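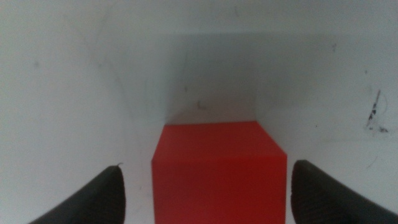 Figure 5. The red cube on the pale work surface, with its shadow stretching out behind it.

3.2 Why we settled on one red cube

I should admit up front that I didn't want a cube at all. My first plan for the Cerside sorting study was a mixed box of household things, the kind of stuff people in Sindville really do have lying on their tables, and I spent most of March collecting it. Then we ran the pilot and I couldn't make sense of my own ratings (spoons were "easy" in the morning and "annoying" after lunch). So we went back to the plainest object I could think of, and Figure 5 shows it on the surface we used for the setup checks.

The color did a lot of work for us. Against a white-gray background, a bright tomato red is very hard to lose, and the people in our study found it fast even when they were tired or chatting. We also tried a cream block and a pale green one from the same Plamwood set, and both of them gave us longer search times, which I half expected for the cream and didn't expect at all for the green! I still don't have a good story for that one.

Shine was the other thing I fussed over. The cube has a matte finish, so the top and the front come across as two separate shades of red, the top a little lighter. Glossy blocks gave our raters a lot of trouble. They kept marking the bright spot from the lamp as a corner, and we had to throw out 8 of those trials before I gave up and put the glossy blocks back in the cupboard.

Now, the shadow. In Figure 5 it spreads up behind the cube, darker toward the middle and fading out at the sides, and its edges are soft at the sides and top. I went back and forth on whether to get rid of it with extra lamps. Cullinane, the earlier project that ours grew out of, lit everything flat, and the raters in that one complained that blocks seemed to float. We kept the shadow. When we asked our 28 raters to mark the far edge of the top face, nearly all of them put the line where the red stops and the gray begins, and only a few drifted up into the shadow itself.

The edge between the top and the front was a different matter. It's a gentle change of shade with no crisp line to hold on to, and the marks there were spread a good deal wider. I'd call that a fair result, as I had trouble with it myself when I sat down and did the task. For the main analysis we used the far edge as the reference and treated the near one as a secondary measure, reported separately in Section 4.

In the end we kept 51 trials with the red cube. The cream and green blocks stay in the comparison in Section 3.3, and the spoons, sadly, are in my kitchen drawer.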